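Re: [skatden-users] Index rebuild fails after upgrade 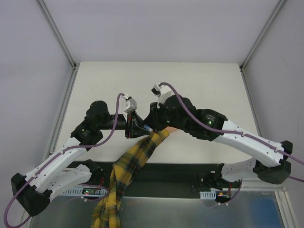
On the second point, the rebuild does not need the old lock file. Stop the service, delete the file, then run the rebuild with the catalogue set read-only.

Willy Hoekstra wrote:
> After the upgrade to 2.47 our catalogue at Trastholm has nearly 22
> thousand records, but searches on the author field return nothing.
> Title searches are fine. The rebuild stops at record 452 with
> "bad key length". Do I have to reload everything from the export?

No, a full reload should not be needed. The author key is now built after accents are folded, and the old index still holds the unfolded form. Record 452 is probably the first one where the two differ in length. Séverine Gaillard had the same message in January with a name entered as a base letter plus a separate accent.

Check the record with the dump command first. If the name is stored that way, run the normalise step on the author field only – it leaves titles and shelf marks alone – and start the rebuild again from zero. Resuming from the point of failure keeps the old keys and you will get the same error further on.

If it still stops, please post the dump of that record and the last lines of the log, as plain text.

Florian Guérin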